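Interest Groups and Foreign Policy
Unit 2: Access, Agenda and the Measurement of Influence
Course notes, October 2025
Instructor: Margarida Carvalho

Read these notes before the seminar. They assume you have finished Unit 1 and know the difference between an interest group, a lobby firm and a political action committee. Terms marked in capitals will be used again in the paper.

1. The problem of influence

Most writing on lobbying starts from a claim of the form "group G got legislature L to do X." The claim has three parts, and each needs its own evidence. G must have wanted X. L must have done X. L would have done something else if G had stayed out of it. The first two are usually easy to document. The third is a COUNTERFACTUAL and cannot be read off the record.

The usual mistake is to treat agreement as influence. A member who votes with a group on every roll call may have held the same view before the group existed. Groups also tend to give money and attention to members who already agree with them, so a strong link between donations and votes is what we would expect to see even if the donations changed no votes at all. This is the SELECTION PROBLEM. It runs through the whole literature and has no general solution.

Foreign policy makes matters worse in two ways. Much of the decision making takes place in the executive branch, where meetings are poorly recorded. And the number of decisions is small. A group working on farm price supports faces dozens of line items in a session; a group working on arms sales to one country may face a single resolution in several years.

2. Three channels

ACCESS is the ability to be heard by a decision maker or by staff. It is measured by meetings, calls, testimony and invitations. Access is a condition for some kinds of influence but is not evidence of it. Staff often take meetings as a courtesy.

INFORMATION is the supply of facts, drafts and arguments. Legislative offices are short of time and country expertise. A group that can send over a two-page brief on a treaty clause within the hour is doing work the office would otherwise have to do itself. The theory here is called LEGISLATIVE SUBSIDY: the lobbyist lowers the cost of acting for a member who already wants to act. Note that the subsidy model predicts lobbying of friends, while the older exchange model predicts lobbying of the undecided. The two can be tested against each other if you have contact data sorted by the member's prior position.

ELECTORAL PRESSURE covers donations, endorsements, voter contact and the threat of backing a challenger. The threat is hard to observe. A credible one is never carried out, and so leaves no trace in spending records.

3. Worked case: the Clorkbridge port resolution

The case is a teaching case and is used in all sections of the course. The full packet is on reserve under Cloltau.

The Clorkbridge state delegation sponsored a nonbinding resolution asking for a review of port access agreements with a treaty partner. Two groups registered to lobby on it. The Cloltau Forum, a membership body, supported the review. The Flatgate Council, funded mostly by shipping and manufacturing firms, opposed it. The packet contains 1382 contact records covering both groups, coded by office, date, channel and topic.
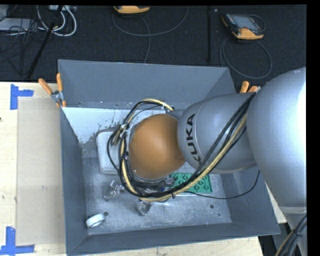
Start with the raw counts and then throw most of them away. A mass email to every office is logged once per office, which inflates the totals for whichever group sends more bulk mail. In this packet that is the Forum. Once bulk contacts are dropped, the Council has the larger share of in-person meetings, and nearly all of them are with offices that had opposed a similar text in the previous session. The Forum's meetings are more evenly spread.

Students tend to conclude that the Council followed the subsidy model and the Forum the exchange model. That reading is allowed by the data but not required by it. The Forum relies on members who visit their own representatives, so its spread may reflect where its members live. Before you assign a strategy to a group, check whether the group chose its contacts in the first place.

The resolution was reported out of committee with one paragraph removed. Both groups claimed the result as a success in their newsletters. Treat such claims as evidence of what the group wants its donors to believe.

4. Conferences and public appearances

Large groups hold annual policy conferences and invite candidates and office holders to speak. Attendance is visible and easy to code, which explains its popularity in journalism and in student papers. Three cautions apply.

First, an appearance has at least two audiences: the people in the hall and the voters who read about it. A candidate in a primary may stay away from a conference while keeping every policy position the group supports. The reverse also occurs.

Second, absence is ambiguous. Schedules conflict. A refusal only carries meaning if an invitation was made and was publicly known. Code "declined," "not invited" and "unknown" as separate values and do not merge them.

Third, a change in attendance between two cycles can come from a change in the pool of candidates. If the field moves from governors to senators, it will show different habits even if no single person has changed course. Compare the same people over time wherever you can.

5. Data notes

Disclosure filings in the packet report spending in bands. Entries under 1000 dollars are not itemized. Do not treat a blank as zero; the band is unknown below the threshold. Where a firm files for several clients, the Sampaio coding sheet splits the contact by topic. Where the topic is missing, the contact is left with the firm. State in your paper which of these rules you kept and which you changed.

Dates are filing dates for written contacts and event dates for meetings. A letter may therefore appear later in the file than the meeting it was sent to arrange. The committee vote took place in May; letters filed after it should be read one by one before being dropped.

6. For the seminar

Bring a single page that does the following. Pick one claim of influence from the packet. Write out its counterfactual in a full sentence. Name the record that would count most heavily against the claim, and say whether the packet contains it.

Papers that restate the newsletters will be returned for revision. Questions about coding go to the section list — please check the coding sheet first.

Unit 3 takes up executive branch lobbying and the rules on agents of foreign governments. The reading is short but the definitions are not simple, and the registration thresholds should be learned before class.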